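Tile counters and a drop-in sink: reseal, regrout or rip out?
Kitchens & Baths > Countertops

grout_doubter
Mar 18, 2019

We closed on a house with terracotta tile counters, and everyone who walks in has an opinion. My brother-in-law says tear it out this weekend. The woman at the tile store says a penetrating sealer and fresh grout will get us many more years, and of course she sells both. The quote I got from Cestent for a full tear-out and laminate was high enough that I laughed, and then they told me it didn't include the sink.

So before I hand anybody money, I'd like to hear from people who have lived with this stuff. My main worry is the row of little trim pieces around the sink. The grout there is darker than the rest and I don't trust it.

pennywise712

I've had tile for 9 years. It's fine. People act like it's a health hazard and then cut raw chicken on a wooden board with a crack down the middle. Wipe it, dry it, seal it when water stops beading.

The sink edge is the part that goes first, though. I'd look there before I spent a dime on the rest.

backsplash_bill

Going to disagree with Penny. Fine for 9 years means nothing if you haven't seen what's under it. Mine looked great too. I pulled the sink in June and the plywood came up in flakes. Sealer on top of bad grout is just a shiny lid.

Post a photo of the sink and the trim, grout_doubter. We're guessing without one.

grout_doubter

Fair enough. 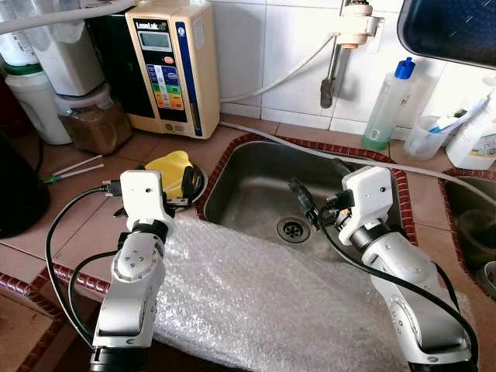
The sink, the ridged trim around it, and the ionizer at the back.

I put bubble wrap over the front lip because that's where I keep leaning. The trim is the reddish-brown ridged stuff and the rest is plain square terracotta. I haven't pulled any of it up.

pennywise712

That's a decent steel sink. I wouldn't replace it over a few water marks. White vinegar, a soft rag, go with the grain.

The ridged trim is what would bug me. Ridges hold crud. Toothbrush and baking soda, and then see what color the grout really is before you decide it's failing. Half the "bad grout" pictures on this board are dirty grout.

backsplash_bill

And the other half are bad grout. Do the tap test. Knock on each trim piece with the handle of a screwdriver. Hollow sound means it has let go. I had 7 hollow ones and that settled it for me.

Bubble wrap isn't going to protect anything from a dropped pan, by the way. Fold up a towel.

saltwater_tess

Can we talk about the LeveLuk? Is that thing worth the counter space? My neighbor has an ionizer and won't shut up about it. I've tasted hers next to my tap water and could not tell you which was which.

grout_doubter

I'm not the person to sell you on it. I drink it because it's there. I wouldn't have gone out shopping for one, and the claims I've read online sound like they were written by someone with a garage full of them.

saltwater_tess

That's about what I figured.

pennywise712

Filtered water is filtered water. I'd worry more about the gray hose along the back of the sink. Run a dry paper towel under every connection and leave it overnight. A slow drip back there would ruin your grout and you'd be blaming the tile.

backsplash_bill

OK, that one I'll agree with. Check the hose first.

tilesetter_ret

Set tile for a living. A few things.

You're both half right. Tap test, yes. But a couple of hollow trim pieces doesn't mean the counter is gone. You can lift those, look at what's under them, and know for sure. If the wood is hard when you push an awl into it, reset the pieces and move on. If the awl sinks, Bill wins.

Skip the Neltudora grout pen. It's paint. It looked good on my own counter for 5 weeks.

And do not caulk over the old grout at the sink rim. Dig it out first — all of it — or the new bead peels.

grout_doubter

The tile store lady was pushing the pen pretty hard. Noted.

Matching the trim is what scares me off lifting any. If one snaps I don't know where I'd find another.

tilesetter_ret

Salvage yards. Take a piece with you, because photos lie about terracotta. Or cut the grout out on all sides and go slow. They usually come up whole if they're already loose, and if they're not loose you have no reason to be lifting them.

backsplash_bill

I still say you'll be ripping it out in the end. Get a second quote while you're at it. Somboon came in well under Cestent for us, and their guy took his shoes off at the door.

grout_doubter

I'll do the paper towel tonight and the screwdriver handle after that. Not calling anyone for a quote until I've heard what the trim sounds like.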